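Recording the locker task with hand-held grippers

This page explains how we at Drotstead record the locker task for the Plastum project. Please read it one time to the end before you pick up the grippers. A full set is 211 episodes and takes me usually one long afternoon.

Step 1. Put on the head camera and stand in front of the locker. Both grippers must be inside the view before you start, with the marker cubes facing up. If a cube is hidden behind your sleeve, the tracking is lost and the episode cannot be used.

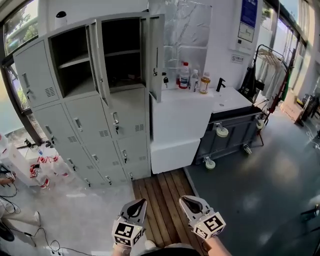

Starting position at the locker, both grippers low and two compartments open.

Step 2. Press record and wait for the beep. Keep the hands still for one second. The software uses this part for aligning the two gripper cameras with the head camera.

Step 3. Take the door by its edge and move it slowly. Do not pull with the wrist only, move the whole forearm. A robot arm will later repeat this path, and a quick turn of the wrist is often outside its limits. One episode should stay under 19 seconds.

Step 4. For the doors with keys, come to the lock straight from the front. Small keys swing when you touch them, so let them rest before you close the fingers. With a bunch of keys, choose one key and stay with it during the whole set.
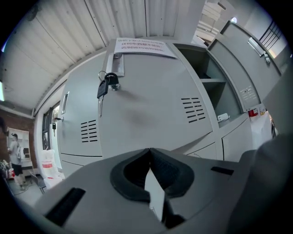
Xue writes: I did 355 episodes with this method and the policy still missed the key when it was hanging at an angle. It became better after I started every tenth episode with the key turned to the side. Maybe you can add this to step 4?

Thank you, I will add it. Please turn the key by hand before you press record, so that your fingers are not in the data.

Step 5. Open the gripper fully, go back to the starting position and stop the recording. Delete failed episodes the same day.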